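Speaker notes – "House rules for small robot cells"
Session slot 2:40 pm, 20 minutes plus questions

Slide 1. Introduce self, Navlow test group. Thank Obaidul Sarkar for the bench data. The talk covers working practice only. It does not replace the risk assessment or the integrator's manual.

Slide 2. Scope. Walled enclosures, one arm, parts placed by hand. We drafted the rules in August after comparing logs from two sites, Tresau and Stoten. 284 logged stops between them. Most traced back to setup and very few to the controller.

Slide 3. Rule 1: clear state before enable. Arm parked out of the work area, only listed parts on the floor, operator signs the sheet. Pause here.
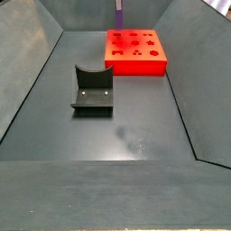
Fig. 1. Sorting board and black fixture on the enclosure floor, arm out of view.

Slide 4. Rule 2: surface condition. Dust and scuffs go on the sheet as found. Wipe down every 100 cycles. Do not skip the wipe on short runs – the interval carries over to the next shift.

Slide 5. Rule 3: approach speed. Inside 40 mm of any fixed part, drop to the reduced limit. The limit applies to the fingertip as well as the flange. Several people in the last session had set it at the flange only.
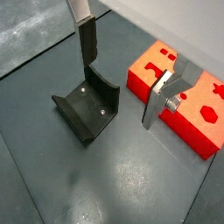
Dilruba Samarakoon objected at the review that a single distance is too blunt, and that soft parts and screwed-down parts should have separate limits. Her proposal is in draft 2 as an option. Reply if raised: we kept one number in the main text so it can be checked on the floor without a table. Sites may go stricter, never looser.

Slide 6. Rule 4: part positions. Every part that can be moved gets a recorded start pose. If a part is moved between runs, the old pose is void and the sheet gets a new line. Tolerance is set per task. Do not carry it over from the Siddiqui template, which assumes a pinned tray. 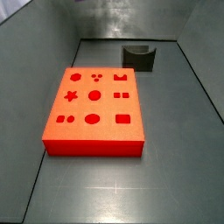 A new line also means a new dry run at reduced speed, with no grasp. Around 200 seconds on our cell. Record pass or fail, initials, program version.

Slide 7. Open points. Who may clear a stop. How long sheets are kept. Wording of "listed part" for loose inserts – still two versions in circulation, use the shorter one.

Slide 8. Contact details, link to draft 2. Comments by section number please.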